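The anonymous briefing and its many uncles

Every leaked document has a father who denies it and a dozen uncles who were only in the room. I have been reading the Herov papers, all 394 pages of them, and I can report that the uncles are in excellent health.

For those who spent January doing something useful, the Herov papers are the file on a candidate's business dealings that reached four newsrooms in the last stretch of the campaign. They were presented as the work of a retired diplomat. Then Binta Ekpo got hold of the invoices, and it emerged that most of the text had been written by Prasura, a research firm paid by the other side. The diplomat had contributed a covering letter and 13 footnotes. I have read the footnotes. Two of them refer to each other.

The defence offered since is that it doesn't matter who wrote a thing so long as it's true. I have some sympathy with this. I'd have more if the people saying it hadn't spent a month telling us to believe the thing on account of who wrote it. The diplomat's name was on the front because a name does a job. It gets the call returned. A firm called Prasura ringing an editor at teatime gets put through to the intern.

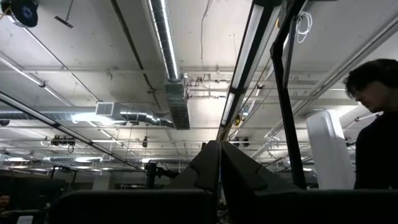
Obinna Yusuf wrote to me after my last column to say that I was being precious, that all politics runs on paid dirt and that voters price it in. “My mother assumes every word of it was bought by someone,” he added, “and she still likes to know what it says.”

Fair enough, and I'd vote for his mother. But she can only knock something off the price if she knows there was one. What the papers did was take a bill from a campaign, pass it through a law firm and then through Prasura, and bring it out the far end as a worried public servant's conscience. I'm told the trade calls this layering. My grandmother did it with trifle, and you could at least see the custard.

The newsrooms don't come out of it well either. Stindis ran 20 stories on the papers before it mentioned the funding, and then mentioned it in a paragraph beneath the weather. Its editor, Ekaette Fashola, says the source's motives were “understood internally”. I'm glad somebody understood them. It might have been passed on to those of us paying for the website.

What I'd like is dull. Print who paid, near the top, in the same size of type as everything else. If the material is good it will survive the embarrassment — some of the Herov material may yet, there's a land sale on page 200 that I'd like explained — and if it can't survive it, we'll have saved ourselves a lot of panel discussions.

The diplomat, meanwhile, has a book coming out. I understand he wrote the acknowledgements.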